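Skusby Forums > Mobile Games > Ornura > General

Thread: The Zavala update killed trading and I have opinions

mossbucket
Posted 9:14 pm

So they did it. As of the Zavala update you can't trade creatures with anyone who isn't on your friends list, and you can't trade at all until both of you hit level 40. I'm level 38. My wife is level 22 and plays only when the dog makes her go outside. We used to swap stuff over dinner. Now we sit across from each other like two people under a customs embargo.

I get why. The bot accounts were selling maxed-out creatures for real money and the leaderboard looked like a phone book from a country where everyone's name is xx77zz. But there had to be something between "anyone can trade with anyone" and "come back next spring."

Also the new stamina bar. Did anyone ask for a stamina bar? I already have one, it's called my knees.

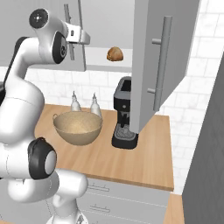
Anyway, level 40 takes forever if you don't live in a city. I'm outside Clondmont, where we have two spawn points. One is the post office and the other is a retaining wall. I've spent so much time at that retaining wall that people have started to wave.

------

pixelgrouse
Posted 9:31 pm

Counterpoint: good. I've been on the Clondmont leaderboard since launch and last month I got bumped by an account that caught 2000 creatures in one night. In the reservoir. Unless that's a very dedicated duck, I'm fine with the level cap.

------

mossbucket
Posted 9:36 pm

I'm not defending the duck. I'm saying the duck was already level 50, so the cap doesn't touch the duck. It touches me and my wife.

------

tater_regent
Posted 9:52 pm

^ this is the part that bugs me too. Botters level up while they sleep. You set the bar at 40 and they're over it by breakfast. Meanwhile my kid, who has one creature she likes and wants to give it to her cousin, has to grind until middle school.

They could have capped the number of trades per day. I'd have taken two a day and said thank you.

------

pixelgrouse
Posted 10:05 pm

Two a day times a few thousand bot accounts is still a store. The friends list thing is what hurts them because of the waiting period before a new friend counts. The level requirement just makes each account more expensive to replace when it gets banned. I don't love it either, but it isn't random.

------

lowbattery
Posted 10:11 pm

Can I be the one person who likes the stamina bar

It tells me when to go home. Before this I had no idea when to go home. I once followed a glowing moth thing into the parking lot of a tile warehouse at 1 am and had to explain myself to a security guard, who was also playing, and who had already caught it.

------

mossbucket
Posted 10:19 pm

You can be the one person, yes.

------

gravyclock
Posted 10:40 pm

Stamina is there so they can sell the refill. Look at the shop. The refill costs 50 gems, and the smallest gem pack gives you 40. I'm no economist but I did once run a bake sale and I recognize the technique.
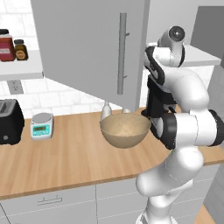

Same thing with the egg slots back when those came in. You could hatch one for free at a pace that would embarrass an actual hen, or you could pay. Everyone yelled for a week, everyone said they were quitting, and then the water creatures came out and it got very quiet in here.

I'd bet on this going the same way. They'll loosen the trading a little in August, call it listening to the community, and the stamina bar will stay exactly where it is.

------

pixelgrouse
Posted 10:48 pm

Nobody is making you buy the refill. It comes back on its own. I've played every day since the update and run out once, and that was during the double spawn event when I was being an idiot.

------

gravyclock
Posted 10:53 pm

You live downtown. You throw a ball out your window and hit something rare. Out here you burn half the bar walking to the thing and the other half missing it.

------

pixelgrouse
Posted 10:57 pm

Walking doesn't use stamina. Only throws and battles do. It's in the patch notes.

------

gravyclock
Posted 11:02 pm

Then mine's broken, because I went to the mailbox and back and lost a chunk of it.

------

tater_regent
Posted 11:08 pm

Do you have auto-throw turned on? It got switched on by default with the update. Settings, then Play, then scroll way down past the hats. Mine was throwing at everything I walked past with my phone in my pocket. I have so many of the beetle now.

------

gravyclock
Posted 11:15 pm

ok it was auto-throw

I stand by the bake sale thing

------

mossbucket
Posted 11:21 pm

Just checked and mine was on too. That explains the beetles. It doesn't explain why I can't give one to my wife.

Has anybody written to support about a household exemption? Like if two accounts have been on each other's friends list since launch and only ever traded with each other, that's a marriage, not a crime ring.

------

lowbattery
Posted 11:26 pm

I wrote in about something else and got back a coupon for a hat

------

tater_regent
Posted 11:34 pm

There's a suggestions thread pinned in the Feedback section and one of the mods says the devs do read it. I put the cousin thing in there. If you add the household one I'll upvote it.

------

mossbucket
Posted 11:47 pm

Added. Called it "Let me give my wife a beetle." Heading out to the retaining wall before the night spawns change over.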